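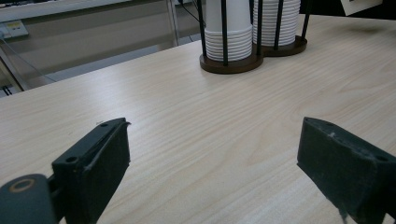 Azra Zupan wrote in to ask why her afternoon coffee had stopped doing anything for her except keeping her up until one in the morning. Two large mugs before lunch, another at three, and she still felt slow at her desk. She wanted to cut down without a week of headaches.

The method below is a slow taper. It suits people who drink coffee or strong tea every day and would like to get by on less, or on none. If you are pregnant, have a heart condition or take regular medicine, speak to a pharmacist or doctor first.

## Before you start

Keep a normal week. Don't change anything yet. Write down every drink with caffeine in it, the time, and the size of the mug in millilitres. Fill your usual mug with water and tip it into a measuring jug to find out what it holds. Mine came to 245 ml, and I had been counting it as a small one.

Include cola, energy drinks, green tea and any painkillers that list caffeine on the packet. Dark chocolate can go on the list too, though it rarely matters much.

## Step 1: Move the last drink

Leave the amount alone and bring your last drink forward by 30 minutes each day until it falls before noon. Most of the gain in sleep comes from this step, so give it a full week before judging it. Elvira Henao stopped here and was happy with the result.

## Step 2: Mix in decaf

Blend your ground coffee with decaf in a jar. Start with one part decaf to four parts regular, so 20 per cent of the jar. Stay there for four days, then go up by the same amount. If you get a headache that lasts beyond the first day, go back one level and wait.

Tea drinkers can shorten the brew or use a smaller cup. Decaf tea bags work as well, but swap one cup at a time.
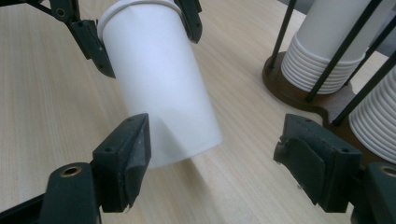
Does decaf still count as caffeine? It counts a little. A cup of decaf has a small amount left in it, far less than the ordinary kind, and for most people it can be ignored until the very end of the taper.

## Step 3: Replace the habit

Keep the break even when the drink changes. If you normally get up at 11 to put the kettle on, still get up at 11. Rooibos, peppermint or plain hot water will do. Heriberto Ticona walks to the end of his road and back.

Drink some water when you wake up, and eat breakfast before the first coffee if you can manage it.

## If it goes wrong

A bad night or a long drive may put you back a level. Carry on from that level the next day. Don't double up on decaf to make up for it.

Low mood and poor concentration are common in the first days after a cut. If they go on after a fortnight, ask your GP, as the cause may be something else.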